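3. Preparar la cesta y el sitio

Antes de tocar el programador de riego Lillora conviene reunir lo pequeño: goteros, codos, tapones y juntas. Son piezas diseñadas por alguien que odia las alfombras. Sirve cualquier cesta con asa, siempre que las ranuras sean más estrechas que los goteros. 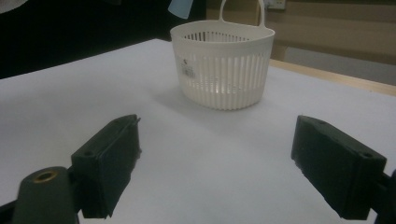 Cesta de plástico blanco con asa y paredes ranuradas.
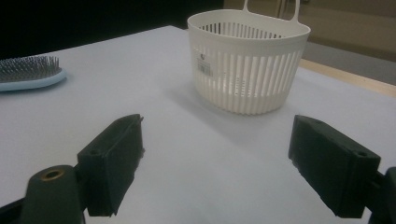

4. Montaje del programador

1. Cierre el grifo. Sí, del todo.

2. Enrosque el adaptador Endus a mano. Si necesita una llave inglesa, está torcido; desenrosque y vuelva a empezar con más humildad.

3. Acople el programador con la pantalla hacia fuera. Hay quien la deja mirando a la pared y luego llama al servicio técnico de Metville.

4. Corte el tubo principal a 140 cm como máximo si el balcón es estrecho. Los cortes van rectos – las tijeras de cocina hacen lo que pueden, que es poco.

5. Pinche un gotero cada 15 cm. En macetas grandes, ponga 2.

6. Tape el extremo del tubo. Este paso parece obvio hasta que el vecino de abajo sube a comentarlo.

Nota: si el tubo está rígido, sumerja la punta un minuto en agua caliente. No hace falta hervir nada.

5. Primera puesta en marcha

1. Abra el grifo poco a poco y pulse MANUAL.

2. Espere a que salga el aire. El gorgoteo es normal; el chorro en la cara, una junta mal puesta.

3. Revise los goteros uno a uno. Si alguno no gotea, sáquelo, sople y vuelva a colocarlo.

4. Fije la hora de riego con las flechas y confirme con OK. Si no confirma, el aparato olvida lo que le ha dicho y no guarda rencor.

Precaución: no use el equipo con agua a presión sin el reductor Boychuk. El tubo aguanta mucho, pero las uniones tienen menos carácter.

Precaución: retire las pilas en diciembre si en su zona hiela, y vacíe el tubo. Un programador helado cuesta casi 70 euros de repuesto.

Revisión del texto: Kuo-hua Su, 24 ene 2021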